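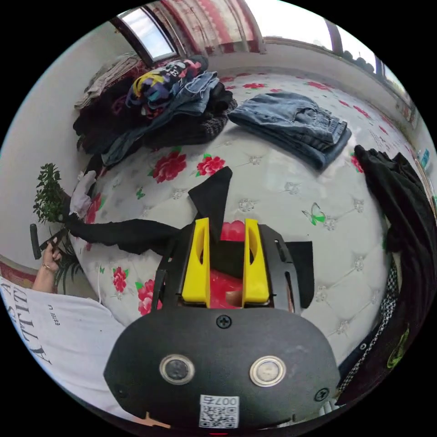
How a gripper learns to fold washing

A gripper is the part of a robot that does the job of a hand. Most grippers have far fewer moving parts than a hand. The one built on the Grinduna bench in the Randby workshop has 2 jaws, which stand side by side with a gap between them. They are yellow, they are shaped like wedges, and they have no joints along their length as your fingers have.

This page explains how such a gripper is put together, and why folding clothes is a hard task for it.

The jaws

Each jaw is narrow at the tip and wide at the base. The narrow tip can slide under the edge of a sleeve. The wide base is stiff, so the jaw does not twist when it squeezes. There are curved pieces missing from each jaw. In our build these make the jaw lighter and let it bend a very small amount when it presses on something.

The jaws were made on a 3D printer. A 3D printer lays down melted plastic in thin layers, one on top of another, until the shape is complete. The first pair snapped at the base. The second pair was printed lying on its side, so that the layers run along the jaw, and it has lasted since October.

The faceplate

The jaws meet the rest of the tool at a flat, dark grey plate. Screws hold it on. Use a cross-head screwdriver of the correct size and stop turning when the screw is snug. A screw driven too hard into plastic will strip its thread, which means the screw turns but no longer holds.

The label with the square black pattern is a QR code. It stores a short piece of writing that a camera can read. In a workshop with several similar tools, labels stop parts from being mixed up.

Held by a person first

Before a gripper is fitted to an arm, it can be used by hand. A person holds it, reaches into the clothes and does the folding with the jaws. A camera on the tool records each fold. Later a computer compares the recordings and looks for what they have in common. This is called learning from demonstration. You do something similar when you learn to tie a knot by watching somebody else tie it.

One recording is not enough. We made 50 for a single kind of garment. They must differ from each other: other clothes, other bedspreads, morning light and evening light. If every recording used the same plain table, the computer might treat the table as part of the job and fail on a bed covered in flowers.

Why clothes are difficult

A wooden block keeps its shape when you lift it. Engineers call this rigid. Cloth is not rigid. Pick up a shirt by one corner and all the rest of it moves. Put it down and it lands in a new shape.

Black clothes bring another problem. A camera finds edges by looking for places where light meets dark. When one black garment lies on another, there is very little difference to find. Jeans are easier, as the seams are thick and the faded parts stand out.

A test you can do at home

You will need a pair of kitchen tongs with blunt ends and a T-shirt.

1. Lay the T-shirt flat on a bed.
2. Put one hand behind your back and hold the tongs in the other.
3. Fold the T-shirt in half, then in half again, touching it only with the tongs.
4. Count how many times you have to let go and grip again.

Our first attempt took 12 grips. Try again with the shirt crumpled into a ball at the start, and write down both numbers.

Words used on this page

Jaw: a part of a gripper that presses on an object.
Rigid: keeping its shape when moved.
Thread: the spiral ridge around a screw.
Demonstration: showing how a task is done so that it can be copied.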